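4.2 Who still keeps the fast

I went into the parish books at Staltley expecting the Lenten fast to fade out over the years, and it didn't go that way at all! The register lists 3624 households, and I could match 1426 of them to a fasting pledge. Aušra Dambrauskienė read the older hands for me (mine is hopeless with anything before the typewriter) and she caught a run of pledges I'd filed under burials.
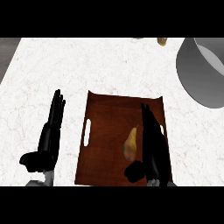

Figure 3. Wooden board on a marble countertop.

Schwerdtfeger treats the pledge as a private matter between a family and its priest. I don't buy it. Of the 165 letters in the Tamer bundle, 156 mention what the neighbors were eating, often before they get to prayer or to church.
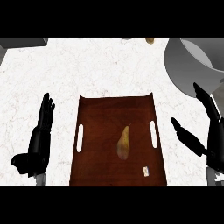
Pledges made in January are a puzzle to me, coming that far ahead of Lent. My guess is that people signed up at the house blessing, when the priest was already in the kitchen. The letters go on and on about the meal laid out for him, and fruit counts for a lot in them. A single pear on a wooden tray, as in the picture just before this paragraph, would have passed as a proper fast-day plate in Staltley, though the stricter families at Illirura wanted bread and water. I come back to Illirura in section 5, where the pledge wording is different.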